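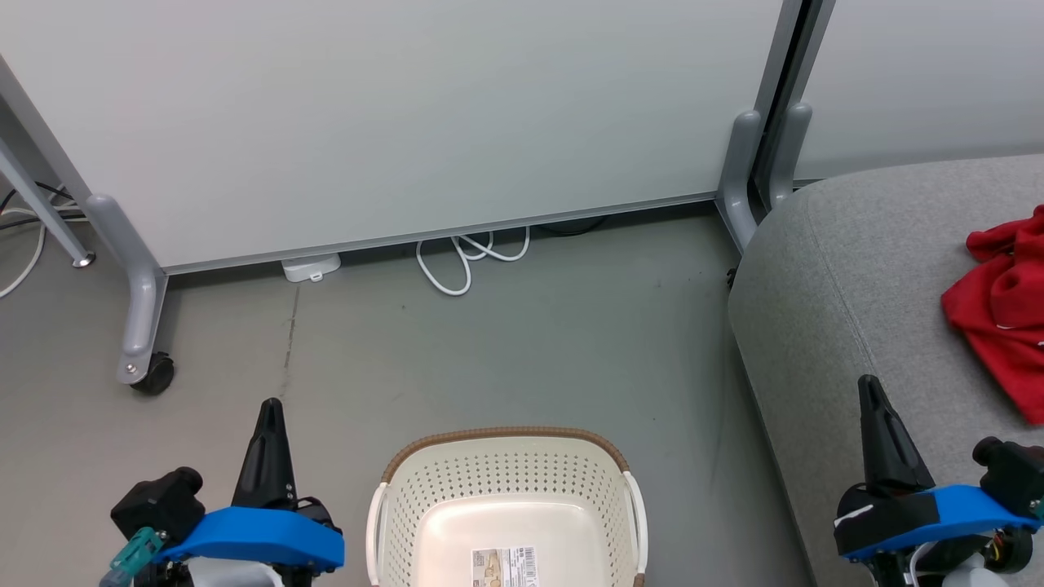 A cream basket with a woven-look rim, set down by a gray sofa.

I have a soft spot for the laundry basket, and I'm not embarrassed to give it a page. Few things in a home get carried so far and thanked so little! The kind I keep coming back to is plain perforated plastic with rows of small holes, a brown rim made to look woven, and a white handle at each end. It's cheerful enough to leave out in the living room, and in my apartment in Urstead that's where it lives.

Why the living room? Well, that's where the clothes end up. A red something gets bunched up on the arm end of the sofa, a sock goes under it, and by Sunday night you're walking laps. With the basket parked a step from the cushions (mine has claimed a patch of floor for good), picking up takes me nine minutes, ten if I stop to fold.

I went looking for a second one at the Petelano housewares market in March and had a wonderful time. One stall had 500 baskets stacked to the awning! Go for two handles, always, and try the grip with your arms full. Run a thumb around the rim, too, where cheap ones like to snag a sweater. And peel the barcode label off the bottom before the first load goes in, while you still remember it's there.

Next month: drying racks for small rooms.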